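How to Sort Belts, Buckles and Small Cloths on a Bed

A bed is the best sorting table in a small room. Use a plain sheet if you have one, since small metal pieces get lost on a floral print. The job takes one evening for a single drawer.

What you need
A shallow tray
2 small bags with ties
A soft dry cloth

Steps
Push the pillows and extra bedding to one side and pull the sheet flat.

Empty the drawer onto the sheet. Put folded cloths in the tray first so they stay folded.

Take loose buckles one at a time. Check that the bar is straight and that the edges are not sharp. Wipe off any dust with the dry cloth, getting into cut-out letters or patterns - lint collects there.

Match each buckle to its strap. A strap that is 3 mm too wide will bunch up at the bar, so set it aside.

Keep crumpled cloths and loose strings away from the metal until the end. String catches on the tab.

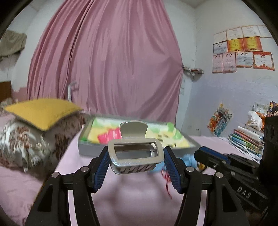
Buckles without a strap go in one bag and spare straps in the other. I use the Grernness bags with the wide tie, but any bag will do.

A reader at the Horkley swap page wrote in to say that rolled straps crack at the fold after a year or so, and that hers now hang from a hook by the buckle end. It works for leather. Fabric straps can stay rolled.

Put the tray back in the drawer last, with the bags beside it.

Updated 21/05/2021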